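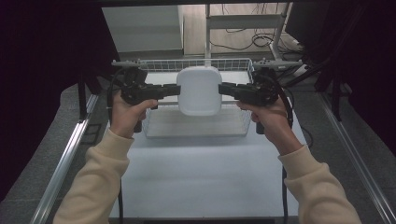 The Town That Votes on Its Own Map

Precinct lines are dull stuff to most people. In Fultau they can fill the old Boros theater on a cold February night, all 654 seats, with latecomers standing along the back wall!

The county changed its charter last year so that residents draw the precinct map themselves. Anyone registered can submit one. The only firm rules: no precinct may top 3781 voters, and no one should have to travel more than 90 minutes by bus, there and back, to cast a ballot. That second rule came from the Vadiner side of the river, where the polling place closed and never reopened.
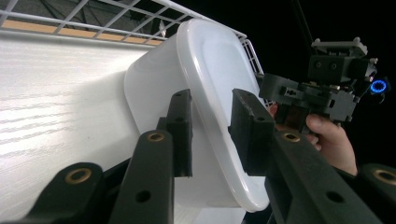 By the deadline, 44 maps had come in. Joon-young Baek, a bus driver who knows every stop between Vadiner and Fikgate, drew three of them at his kitchen table. "I kept thinking of the lady who gets on at the mill with her walker," he says. "Where does she vote?"

His second map made the final round, and what a round it was. People argued over creeks, school zones and one very contested parking lot until almost midnight. Then they lined up to vote, still arguing, and Baek drove the last bus home.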